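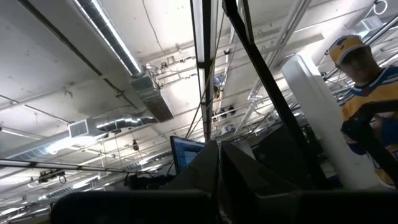

Drilari Sky Anomaly Detector, Model 2
Sold by Catley
Price: $114.00
In stock

A battery-powered magnetic field alarm in a plastic case. It beeps when the field near it changes. The maker, Overgaard, calls it a UFO detector, and we sell it under that name because that's what people type into the search box. We have seen no proof that it has ever detected one.

It will go off for a passing truck, a refrigerator motor or a set of keys. Set it up at least 48 feet from the house and the road. If it beeps at night and you see a light, write down the time and check the airline and satellite tables first - most of the reports we get end there.

The box says "field tested at Ninerthorpe." We asked for the test log in July and are still waiting. The claim of a 70 mile range comes from the same box. Treat it the same way.
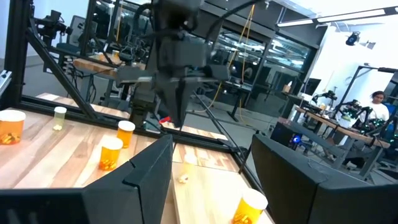

Pill bottles on a wooden tabletop

Runs on one 9 volt battery (sold separately). Volume knob, red lamp, belt clip. No computer hookup and no recording, so a beep leaves you with nothing to show anyone. Buyers who want a record should look at a logging magnetometer, and those cost a good deal more.

Returns accepted if unopened. "Did not detect anything" is not a defect.

Page updated 05/05/2009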